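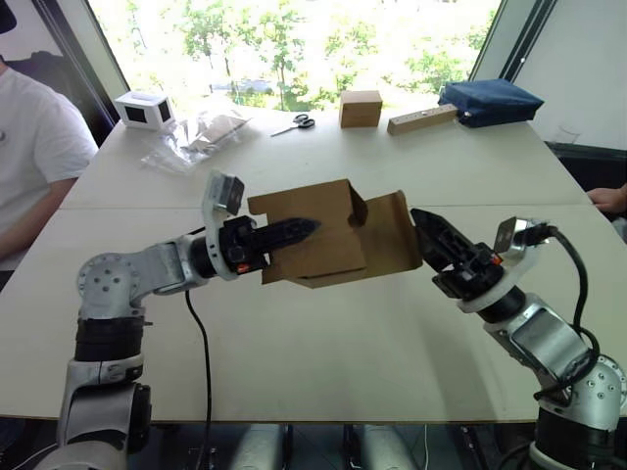 One of the plain brown boxes over the packing table, with its right flap open.

Tedville Box Scheme: progress report to the Maglaya Fund
Period covered: to the end of December
Prepared by Lok-yiu Tsao

It has been a very good few months and we are delighted to be able to say so. When we last wrote we had boxes stacked in the corridor and a lot of ideas about what to do with them. We now send out parcels every week, the corridor is clear (the fire officer was as pleased as we were!), and the white table your grant paid for is the busiest spot in the building.

What we have done

We have sent 1,245 parcels of school supplies to families and classrooms in and near Tedville. Of these, 537 went out in boxes that had already made at least one trip. That second number is the one we are proudest of. Our first plan had reused boxes down as a small trial, and Chin-lung Wan had to redo his stock sheet twice to keep up with what was coming back.

We settled on plain corrugated cardboard after trying a glossy printed box from Solach. The printed ones looked lovely on the shelf, but old labels tore the surface when we peeled them off and the boxes looked tired by their second outing. Plain brown takes a new label well and costs us less, and schools can fold it flat and hand it back to the driver.

We have also changed the order of work. Boxes used to be made up in a big batch first thing and then sat about taking up room. Now they are stored flat and opened as they are needed, with the flaps checked before anything goes in. Creases along the flaps are where an old box gives up first, so each one gets bent right back and looked at. It sounds like a small job and it is, but we have had only 11 parcels reported as split or squashed since the change, compared with 78 in the period before. Tien-fu Tu put together a one-page sheet on what counts as a tired flap and it is taped up by the door.

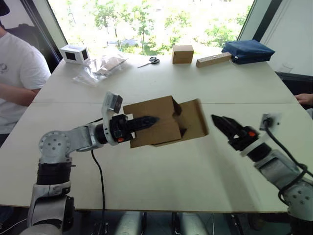 Checking stage at the table: top open, flaps folded outward.

The table

Two panels side by side give us a much bigger surface than the old trestles did, and the far side works well as a place to line things up while the middle is kept for the box in hand. The white top is a real help too – dark scraps of tape and stray staples show up straight away. Ming-te Yau would like the height raised a little and we are getting a price for longer legs.

What has been slower

Returns from the outlying schools are patchy. Some send their boxes back with the next delivery and some keep them for craft, which we can hardly complain about. We wrote to all of them in November and the replies were friendly, though several asked for a collection at the end of term and we do not have the van for that yet.

The paper tape is still a worry. The first supplier's rolls lifted at the ends in the cold store, and Wullska, who we moved to in the autumn, have been late with two orders. Shih-chieh Cheung is testing a wider roll and will let us know how it holds.

Money

Spending is within the budget you agreed. Tape came in over, boxes came in well under, and we would like your permission to move the saving on boxes across to van hire for the end-of-term collections. A revised table is attached with the accounts.

Next steps

We will run the first collection round before Easter, finish the tape tests, and start marking each box with a dot every time it goes out, so that we can tell you how many trips a box really lasts. Our guess is four. Chin-lung says six, and he is already drawing up the chart!

You would be very welcome to visit. Mornings are best, any time after 9.30, and parking is at the back.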